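June 24, 2021

Hi Hicham,

You asked for a plain update on the Fullov neighborhood archive instead of the usual form, so I'm going to ramble a little (sorry in advance!).

The big news is that the Espiritu family letters are all scanned. That was the batch I was dreading, with the onion-skin paper and the pencil you can barely read, and it took most of the spring. We're at 1000 pages total now, letters and church bulletins together, and every one has a date or at least a decade on it.

**Money**

We've spent $500 of the supplies line, mostly on acid-free folders and sleeves. I'd like to move what's left of the travel line over to transcription if you're okay with that. The drive out to Okalano never happened, and the family there ended up mailing us their albums, so the gas money is just sitting.

**Interviews**

I've recorded some 30 hours so far. The older folks from the cannery street are wonderful talkers and I have a hard time ending a session! Two recordings have a bad hum all the way through and I'll probably redo them, once I work up the nerve to ask. Transcripts are slower than I promised you. I type one evening a week and it isn't enough.

**Storage and sorting**

The loose snapshots still need sorting by street, and I keep changing my mind about whether weddings should get their own group. Right now they do.
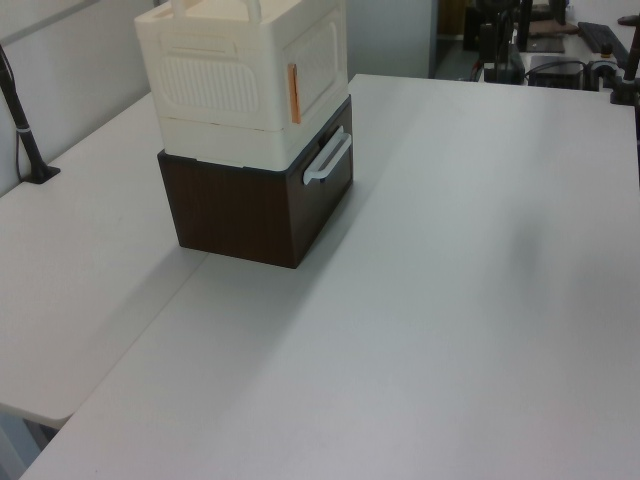

I'd also like to settle the question of copies. A couple of families want their originals back before the October open house, and I've told them yes, so the display will be prints for those. I still need a quote from the print shop.

Could you let me know about the travel money by the end of the month? I'll send the next batch of transcripts either way.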